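Geert Stevens had the kettle on before I'd found anywhere to put my coat. He has been teaching machines to do things for most of his working life - he would rather say "showing" than "teaching", and he corrected me on it twice, very kindly - and these days he spends his time at Plunard, where the job in hand is the handling of blue plastic bins.

"People expect me to talk about code," he said, pouring. "I'd much sooner talk about edges. Where do you take hold of a bin? You take it by the rim, same as you or I would, one finger inside and one finger out."

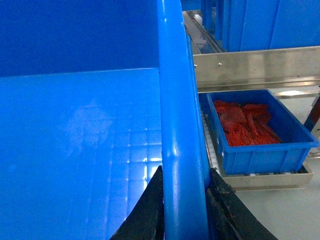
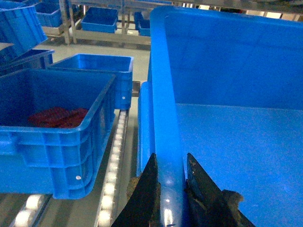 A finger on either side of the rim, at Plunard.

Getting those two fingers into the right place is, he told me, the part that every newcomer finds hardest. The person doing the showing sits at a desk with a pair of handles, and whatever the handles do, the arm does too. Geert calls it driving, and he talks about it much as my uncle used to talk about reversing a caravan.

"You come in too fast the first time, everyone does. You're looking at the bin and you ought to be looking at the gap. Then you slow right down, and you slow down so much that you start to dither, and the dithering goes into the recording as well! So I tell people to have a good look, make up their mind, and go. If it's a poor one, we throw it away and have another."

They throw away a fair number. On the morning before my visit his team had kept 74 showings, and he was pleased with that, though he would have liked a few more from the awkward corner, where the arm has to reach across itself. A session lasts two hours and he won't let anybody go on longer, having once done 6 in a row himself at a firm called Hirnis and been unable to butter his toast the next day.

I asked whether it wouldn't be easier simply to take hold of the arm and push it about. He lit up at this.

"Oh, I love doing it that way. That's how I started, at Bakker, years ago. You stand beside it and you lead it by the wrist like a child crossing the road, and you feel everything, you feel when it's touched something. With the handles you lose most of that, you've only got your eyes. But then your own arms and shoulders aren't in the way of the cameras, and with food about I'd sooner people stayed at the desk anyway."

Three people take turns at the handles, and he can tell them apart from the recordings alone. One always pauses just before closing the fingers. Another approaches in a lovely long curve that Geert admires very much and has never managed to copy. I wondered if he tried to iron all this out, and he shook his head while hunting for the biscuits.

"I did at first. I wrote a sheet of instructions, two pages, how to come in, how high, all of it. And the arm learned that one way beautifully, and if the bin was sitting a bit skew it hadn't a clue. Now I say, do it how you'd do it. And I go and nudge the bins when they're not looking."

In January he moves over to a new line, which they are calling Wenska, with deeper bins and, he suspects, a good deal more dithering. He has asked for a better chair for the desk. He was still telling me about the chair, and the one before it, when I finally got my coat back on.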